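**Handout 6 - Notes from the Danard visit**
Introduction to Automation, section 2
Prepared by Mi-kyung Ahn

These notes cover the open day at the Danard lab in Dorkholm. If you missed the visit, read them together with chapter 4 before the next lab session. Ju-won Yeon gave the talk and A-yeong Yoon ran the table demonstration.

### What the lab does

The group collects examples of people doing ordinary table tasks: picking up, moving, putting away. The examples go into a training set called Bunow. A person does the task holding a gripper, and the gripper's position is worked out afterward from video. No robot arm is needed at this stage. The arm comes in later, when a trained model is tested.

Ju-won gave the size of the current set as 376 recordings. He said this is small, and that the lab cares more about variety in the objects than about the total.

### Terms to know

- **Fiducial marker:** a printed square pattern with a known size. Software finds it in a video and works out where it is and which way it faces.
- **Tracking cube:** a block with markers on several sides, so that at least one can be seen when the hand turns.
- **Occlusion:** something blocks the view of a marker or an object.
- **Episode:** one recording of one task, start to finish.

### The table demonstration

The task was grocery handling on a white table, with a teal basin at the front and a low shelf at the back. Fixed cameras cover the table. 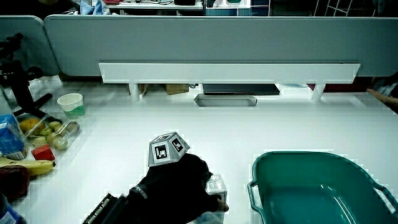

Handheld gripper with tracking cube, holding a clear plastic box.

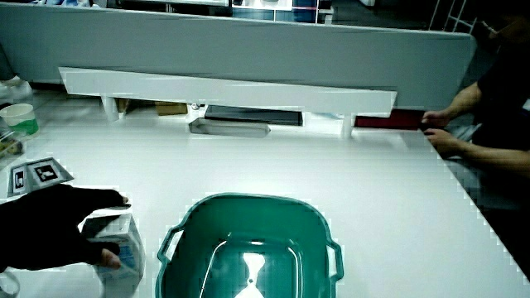 A-yeong made three points that will come up again in this course.

1. Clear and shiny things are hard. A camera picks up the reflections on plastic, and the edges of a box can be lost against a white surface.
2. Soft and odd-shaped items need a different grip from boxes. A banana can be picked up in more than one good way, and the data should include several of them.
3. Marker size matters. A small marker far from the camera covers few pixels, and the position estimate starts to jump.

Geum-ok Cha asked what happens when every marker is hidden. The answer was that short gaps are filled in from the motion before and after, and an episode with a long gap is thrown out. The lab did not give a cutoff for "long."

### The second room

We also saw Ra, the lab's test arm, but it was powered down for a joint repair. We got a look at the wrist and the cable routing. Bring your sketches of the wrist if you made any - we will use them for the section on joint limits.

### To hand in

Write one page on either question.

- Choose a kitchen task and list the points where a marker on the hand would be blocked. Suggest a camera position for each.
- Compare a handheld gripper with a remote-controlled arm as a way to collect examples. Cover cost, speed and how natural the motion is.

Work in pairs if you like, but turn in separate pages. Questions about the visit can go to Mi-kyung Yeon, who has the full talk notes.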